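Chapter 4
Listening to the Music Documentary

Introduction

When a film about a musician begins, we usually hear something before we understand anything. It can be a voice over a black screen, a guitar being tuned, or the noise of a crowd waiting. In this chapter we study how the sound of such a film is organized, and how it guides the viewer's opinion of the person on the screen.

Our main case is Nondwood, a film of 761 shots about a folk group from the harbour town of Andilmont. The director had very little concert footage of good quality. Most of the recordings were made at the Swanson, a dance hall for 600 people, with one microphone hung above the stage. The sound is thin, and the singer is often covered by the feet of the dancers. The director kept these recordings as they were, and placed them beside clean studio versions of the same songs. The viewer hears the difference and must decide which version is closer to the group.

In Section 2 we will compare this choice with the method in Genine, where no song is ever played to its end. Some critics found this tiring. Others wrote that it was the only honest way to show a career which was interrupted so many times. You should watch both films before the first seminar, if possible with headphones, and write down the moments when music and speech are heard together.

Key terms for this chapter: source music, underscore, sound bridge, archive sound, voice-over.

Before you read further, think of a documentary about a musician you already know well. Try to remember its first minute without watching it again.
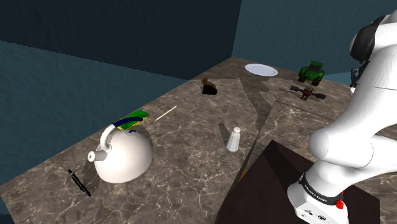
Write down what you remember hearing, in the order you remember it, and keep the page for the exercise at the end of Section 2.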